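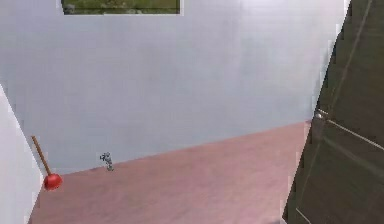
Vuelve el mercadillo de costura de Surnham, y esta vez dentro de casa

Pues sí, vecinos, ya lo puedo contar: el mercadillo de telas de Surnham vuelve este otoño. Llevábamos desde abril sin saber nada (se canceló con todo pagado, carteles incluidos) y yo, que tengo un armario entero de retales esperando dueño, ya me había hecho a la idea de guardarlos hasta el año que viene. Pero ayer me llamó Randa Issa, que lleva la organización, y me lo confirmó de viva voz: "Lo hacemos, más pequeño y con cita, pero lo hacemos".

¿Qué cambia? Bastante. En vez de los puestos en la plaza, habrá seis mesas repartidas por la planta baja del antiguo edificio Awwad, y se entrará en turnos de 20 personas. Mascarilla puesta todo el rato, claro, y nada de revolver en los montones como hacíamos antes (¡con lo que me gustaba a mí!). Quien venda enseñará las piezas y quien compre las señalará, que tampoco es tan grave.

La entrada cuesta 2 euros y se reserva en la mercería Jernel, en persona o por teléfono. Lo recaudado irá al taller de arreglos del barrio, que el año pasado se llevó 3057 euros y con eso cambió dos máquinas que ya pedían la jubilación a gritos.

Me alegra especialmente que repita Ignacio Blackwood con sus manteles y su ropa de mesa. El hombre tiñe en casa, en la cocina, y siempre acaba vendiéndolo todo antes del mediodía. Le pregunté qué traería y me dijo que sobre todo azules, porque se pasó el verano probando tonos y le sobra tela para vestir a medio pueblo.

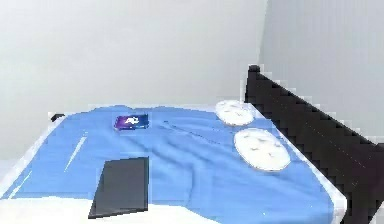

Un paño azul claro sobre la mesa, con sus arruguitas y todo.

Lo que no habrá es merienda. Ni café, ni bizcocho, ni la famosa empanada de Vevine, que para algunos era la mitad del plan. Me dicen que quizá se pueda encargar para llevar, pero eso está todavía en el aire y prefiero no prometer nada.

Las reservas se abren el martes 2020-10-27 a las diez de la mañana. Yo pienso estar en la puerta de Jernel un rato antes, con mi lista y mi cinta métrica, así que si me veis, saludad de lejos!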